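Dating app Clellisura drops swipe limit and brings in slower matching

The dating app Clellisura will remove its daily swipe limit for free users from March, the company has confirmed. In the same update it will bring in a new option called Slow Match, where two people must exchange a few messages before they can see the full profile of each other.

The limit was introduced two years ago and allowed 100 swipes per day for people who did not pay. Many users complained about it, mostly those living in small towns and on islands, who said that they used up their swipes on people who lived a ferry journey away.

Ewan Imrie, who leads the product team, said the company had listened to these complaints for a long time. "We believed the limit would make people choose more carefully," he said. "It made them annoyed. When we asked them what they did after the swipes were finished, most of them said they opened a different app."

Slow Match will be switched off at first, and users can turn it on in the settings. When it is on, the other person sees only a first name, an age and a short text. The photos open after both people have sent nine messages. Either person can leave the conversation before this point, and the other one will receive a short, neutral notice.

The number of messages was the subject of some discussion. Marion Laing, who was responsible for the testing, said that an earlier version asked for more than this and the testers grew tired. Some of them began to send single letters only to reach the photos. The app now does not count messages of one or two characters, and it does not count the same message sent again.

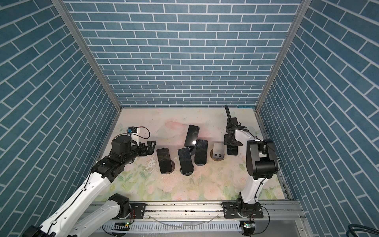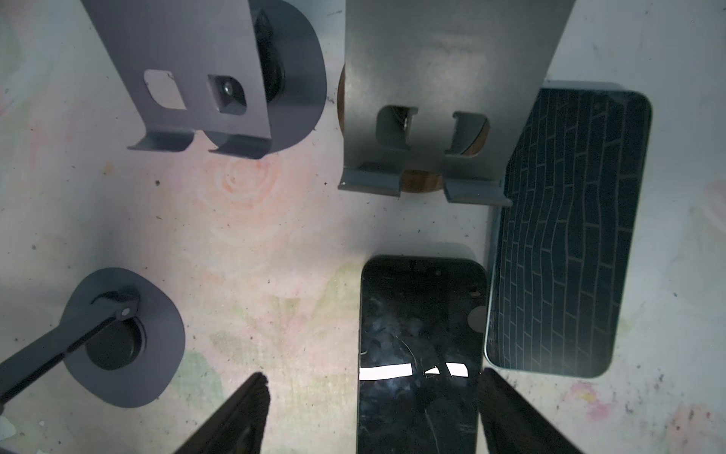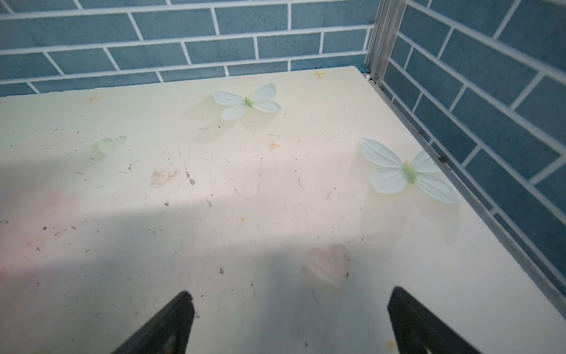 Phones and phone stands in the first two pictures; the third shows the blue brick-patterned walls.

Not everybody is happy with the new option. Golshifteh Zarei, who writes a newsletter about dating and safety, said that hiding photos can be pleasant for some people but may bring problems for others. "Women often look at the photos first to decide if a profile is real," she said. "If you take this away, you must give something in its place."

Clellisura said that every profile using Slow Match will need to pass a photo check before the first message. The check already exists in the app, but until now it was voluntary. Profiles which have not passed it will still be able to use the normal matching.

The update also changes how the app measures distance. At present it uses a straight line on the map, so a person on the other side of a sea loch can appear as a near neighbour. The new version will offer travel time as a second choice. Torquil Hepburn, a user who took part in the testing, said this was the change he noticed most. He had been matched several times with people who were close on the map and half a day away by road and boat.

Paid members will keep their present benefits, including the list of people who have liked them. The price will stay the same until the end of the current subscription period. The company did not want to say if it would go up later.

Two smaller apps, Ekis and Rorkisier, have also changed their free versions this winter. Ekis removed advertising between profiles, and Rorkisier now permits free users to send one voice message per day.

Effie Rutherford, who runs evening events for single people and has no connection with any of the apps, said she was curious about the longer conversations. People come to her events because they are tired of writing to strangers – and she is not sure that more writing is what they want. She plans to try Slow Match herself when it opens.

The update will come to Android phones first and to iPhones later in the same month. Users who want to keep a daily limit for their own reasons can set one in the menu under "My time".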